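Modules Timetable Reading lists Contact
Teaching > Housing and Later Life > Lecture notes > Session 7
Dec 28, 2020
6 min read

Session 7: Who pays for what in retirement housing

Notes typed up from the board, so gaps. Read with the Kivance contract pack (the long one). Last session was why people move. This one is money after the move, the bit buyers read last.

1. Three charges, keep them apart

Entry price. What you pay to get in. Could be a lease, a licence, a returnable deposit. Very different in law, look much the same in a brochure.

Running charge. Monthly, for as long as you live there. Covers staff, lifts, gardens, insurance, shared rooms. Goes up.

Exit charge. Taken when you leave or die. Often a share of the resale price. Some schemes take it whoever sells and whatever the flat fetches.

Most essay mistakes last year came from mixing up the second and third. A low running charge with a high exit charge is a deferred payment. Say so in those words.

2. Worked case: Mulico

133 flats, one site, edge of a market town. Minimum age 70 for at least one person in each household. Restaurant, small pool, hall, guest room.

Each flat pays 1000 a quarter into the running account. So 133,000 a quarter coming in. Sounds a lot. Work through what goes out:
- night staff (two on, always)
- kitchen, loses money every quarter
- pool heating and water testing
- lifts, contract
- reserve fund, whatever is left over

Spot the problem. The reserve is last in line. In a bad quarter nothing goes in. Then the roof needs doing and there is a one-off bill to residents, most on fixed incomes. Mulico's contract lets the owner do this with a month's notice. Clause is on page 7 of the pack, go and find it yourselves.

Question asked in the room: can residents refuse the pool? No. A shared cost is shared whether you swim or not. Same as the lift for ground floor flats. People feel strongly about this and you will hear it in every interview you do.

3. Bundled or pay as you go

Two ways to sell the softer services (meals, cleaning, laundry, bed making, lifts to the doctor).

Bundled. One price, all in. Easy to budget. Light users pay for heavy users. The operator likes it as income is steady. Tends to suit older entrants, who use more from day one.

Pay as you go. Price list, pick what you want. Looks fair. Trouble is people cut back on things they need, esp. in the first winter, and staff hours get cut to match. By the time demand returns the staff have gone elsewhere.

Otel does a mix. Cleaning once a week is bundled, the rest is off a list. Their list has separate lines for changing a bed, making a bed, putting clothes away and folding. Four lines for what most of us would call doing the bedroom. Residents complained of being nickled and dimed, and the operator merged them in the next price list.

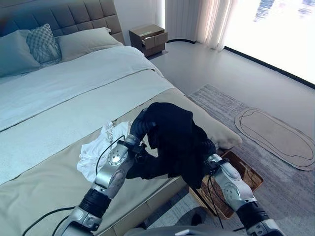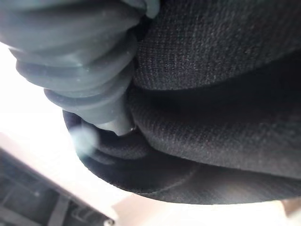

Point to take from Otel: how finely you split a service changes how people feel about the price, even when the total stays the same. Useful for the assignment, part b.

Also: who does the asking? On a pay as you go scheme the resident has to ring down and order. Some won't. Pride, hearing, not wanting to be a bother. Operators count that as low demand. Be careful with usage figures for this reason. A service with few orders may be unwanted, or too dear, or just awkward to ask for. The number alone can't tell you.

4. Care is a seperate thing

Write it in capitals if you have to. Housing service is not care. Washing up is service. Help with washing yourself is care. Different rules, different staff, different invoice, often a different company in the same building.

Huang is the case to know. Housing side and care side have the same name over the door and share a reception desk. Two contracts. A resident who falls out with the care side can go to an outside agency and keep the flat. On paper. In practice the outside carer has no key fob, nowhere to park, and is signed in every visit. So is it a free choice? Seminar question, come with a view.

5. Leaving

Short on time here, will pick up in January... no, next session.

Basics. Flat empties. Running charge carries on until it sells. Family pays. Could be months, could be well over a year in a slow market. Owner may have the right to approve the buyer, and also be selling new flats of its own down the corridor, at full marketing budget. Conflict of interest, plain as day, and rarely spelled out to the buyer at the start.

Things to look for in a contract:
- does the running charge drop when the flat is empty
- is there a date after which the owner must buy it back
- exit charge worked out on the price paid or the price sold
- who pays for redecorating
- can the family choose the agent

Kivance has a buy back clause. Mulico hasn't. Compare the entry prices and you can see buyers are paying for it up front, though I doubt many knew.

6. Terms you need

Licence: permission to live there, weaker than a lease.
Reserve fund: money put by for big repairs. Also sinking fund. Use either, stick to one.
Deferred fee: exit charge under a politer name.
Occupancy: share of flats lived in. NOT the share sold. Check which one an annual report is using beforre you quote it.

For next time

Finish the Kivance pack. Do the Mulico sums again with the kitchen shut and with the pool shut, separately, then both. Bring the workings on paper, one side, no slides. If you are on the visit list wear flat shoes and be at the side gate, the front one is for residents' cars.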